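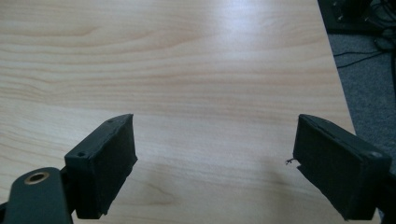 Wood grain on the tabletop, October

Stindurgate Seed Library
Progress report to the Clultano Fund, 10/24/22

Well, the beans did great and the lettuce was a mess, so let me start with the beans! We had 21 home gardens growing for us this season, most of them over on the Breltlow side, and between them they sent back enough dry pods to fill 1380 packets. That's way past what I put in the application (I was being careful, I admit it).

Lettuce bolted early in the July heat and then we got rain right when the heads were going fluffy, so I'd like to try it again next year with an earlier sowing. Squash I'm less sure about. Three growers had two kinds flowering at once, and I don't want to hand out seed that might be crossed.
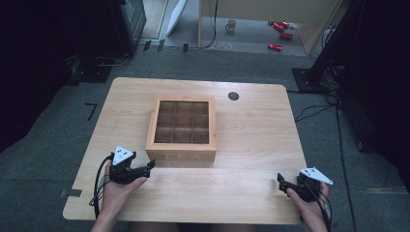

Sorting is where I've been slow. Right now the packets are in shoeboxes by plant family, and people at the swap table end up digging through everything to find one pepper. I'd much rather have small open sections, like the wooden tea box with its three rows of three, one kind of seed to a section and labels up front. Bigger, obviously, but the same idea.

On money, we have roughly $800 left. I'd like to put part of it toward storage trays and the rest toward envelopes from Rungrueang Paper, if you're okay with moving it out of the printing line. Let me know before I order!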